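Please stop tuning the grasp and go read your logs

I've been writing control code for small arms long enough to have strong feelings about it, and my strongest one right now is that most of us spend our time in the wrong file. Something fails, we open the grasp planner, we nudge a force limit or an approach angle, we run it again. It works twice. We commit it with a message like "better grasp" and go to lunch. I've done this more than anybody I know.

Last April I went through 158 failed runs from our kitchen tasks (brushes, cups, that kind of thing) on the stack we call Sakameck. I was sure the grasp was to blame. I had a whole slide about friction half written! Then Tímea Orbán asked me what the planner believed about the brush at the moment things went wrong, and I couldn't tell her, and neither could the logs. 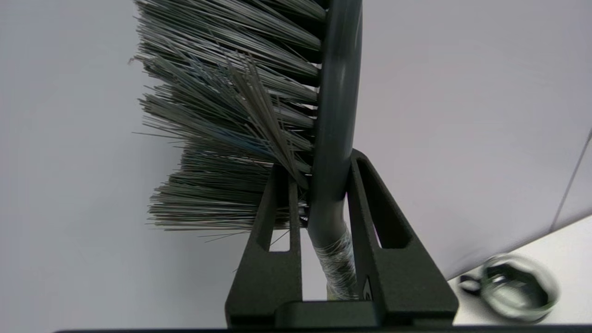
What we stored was a pose and a confidence score. The pose had one timestamp, the joint states had another, and the wrist camera had a third that came from a different clock. So you'd see a grip closing nicely on a handle and have no idea which estimate had asked for it. Once I lined the clocks up, a big chunk of my "bad grasps" were perfectly good grasps on an old pose. The planner was reaching for where the brush used to be. No force limit fixes that, and I had been fiddling with force limits for weeks.

Jörg Sauerland, who wrote most of our planner, disagrees with me on this and I should be fair to him. He says a good controller should shrug off a stale estimate, and that if you close the loop fast enough you don't care what the world model thought. I get the appeal. But a fast loop around a wrong belief just gets you to the wrong place sooner, and bristles make it worse, because they bend and splay and the segmentation outline changes every time you look.

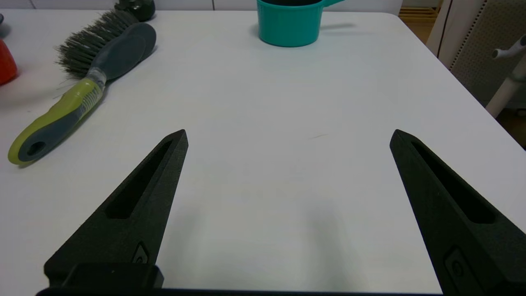
So these days I want three boring things before anyone touches a gain. One clock. Every command tagged with the estimate that produced it. And a replay tool that lets me step through a run on my laptop without booking time on the arm. We built ours on top of Zeman, and it's ugly, 943 lines of mostly plotting code, and I'd give up the fancy planner before I gave that up.

The cost is real, I know. Logs get fat, and people hate adding an ID field to every message — I got plenty of grumbling over it. I'd still do it again.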